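# An afternoon at the Gistis open house

Gistis opened its doors on 14 July 2022, and I went along with two friends and a bag of sandwiches, because these visits always run longer than the flyer promises. 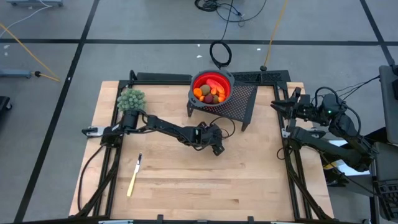
*The red colander with its vegetables, on the mesh stand at the back of the butcher-block table.*

I should say first that I am a kitchen person. I can walk past a great many clever things in a building and then stand for ages in front of a colander, and so it went this time. It was one of the collapsible kind, red with a black rim, and it was filled with food – a long strip of red bell pepper across the top, orange carrot pieces tucked in at the front and sides, and a dark purple round thing that I took for a beet. My friends and I had a friendly disagreement over the round brown one. I said kiwi, and I am sticking with kiwi.

I have owned a collapsible colander for years (mine is a Buvelness, bought on a camping trip when we had forgotten everything) and it has strained more spaghetti than I care to think of. It lives flat in the drawer under the oven. If you have a small kitchen and haven't tried one, please do!

The table was lovely too. The top is light wood with that butcher-block grain, the sort of surface that makes you want to roll out a pie crust, and it looked very handsome over the plain gray concrete floor. I asked one of the staff how I should look after the old block I have at home, and she was kind enough to talk me through it: mineral oil, a soft rag, 20 minutes to soak in, then wipe off what's left. I have been meaning to do mine since the spring.

We had come by way of Prikima, which added a good 9 miles but took us past the farm stand, and I'm glad we did, as the peaches were just in. Parking at Gistis was free and close to the door. The handout said 200 visitors were expected over the day. It felt busy near the coffee and pleasantly quiet everywhere else, and there were chairs along the hallway when our feet gave out.

The coffee came from Maruyama, the little bakery down the road, along with some sesame cookies that I went back for more often than was polite. Admission was 5 dollars, with a cup of coffee included.

There is another open house planned for August. We've already put our names down, and I'll be bringing a bigger bag for the peaches.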